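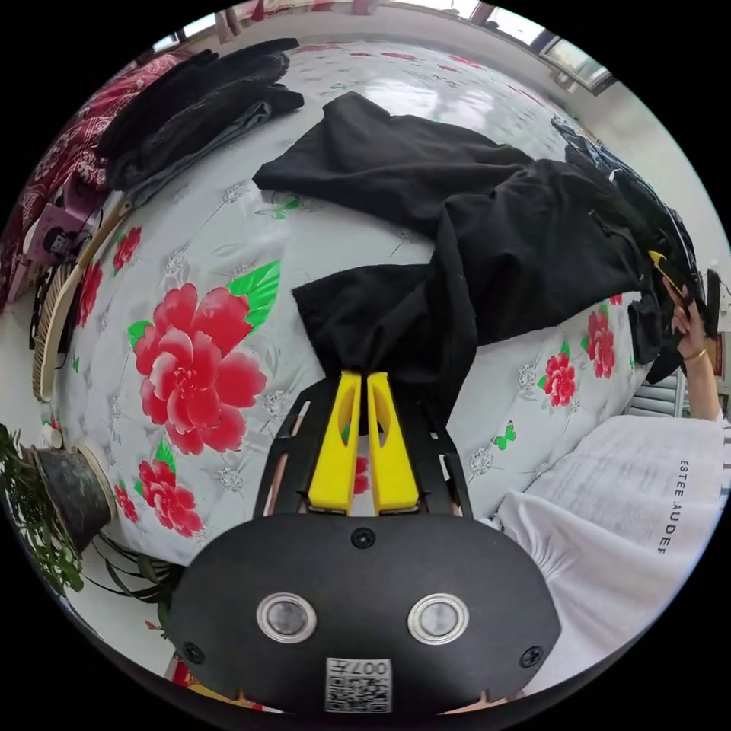
Open day at the Grinden clothes workshop
29 September 2019

I have wanted to go to this one for years, and I finally made it! The Grinden workshop opens its doors once every fall, in the old schoolhouse on the Flollance road, and for one day you can wander from room to room and watch people sort, fold, mend and pack clothes. If that sounds dull to you, skip to the part about the cake.

We got there a little after ten and the parking field was already half full. The door money was 2 euros, with a hot drink thrown in, and the woman at the desk told us nearly 300 people had come the year before. The first room is all about sorting. Everything gets tipped out on big tables, and you are allowed to join in, so of course I did. My husband lasted five minutes and went to look at the buttons.

The folding rooms are upstairs, and they were my favorite by a mile. They are set up like real bedrooms, because Ludivine Barbier, who started the place, thinks people should learn to fold on the surface they have at home. "You have a bed, so use the bed," she told our group, and then she spread out a dark zip-up jacket and showed us how she does it. Zip closed first, front side down, sleeves in toward the middle, then up from the bottom in two turns. I have been leaving zippers open all my life and wondering why the pile slides over.

Black things are harder than they look, by the way. With two dark pieces lying together you can't tell where one stops and the next begins, and I twice picked up a sleeve that belonged to the other one. Ludivine's tip is to feel for the neck tag and work outward from there. It also helps to have a light cover underneath. I loved the bedspread in the room we used — pale quilting with a big red peony and little green butterflies, exactly the kind my grandmother would have saved for guests.

Across the landing there was mending, with a long line for it, so we only peeked in. The ironing room was very warm and very popular with children for some reason.

Now, the cake. The kitchen at the back does a plum tart called a Marty, named after the village down the hill, and it is worth the drive by itself. Get there before noon. We had the last two slices.

If you want to go on to the Grusis textile market afterward, take bus 198 from the church and sit on the left for the view. There is a winter repair day at the workshop in November, and I have already put our names down. Bring your own thread if you are fussy about color.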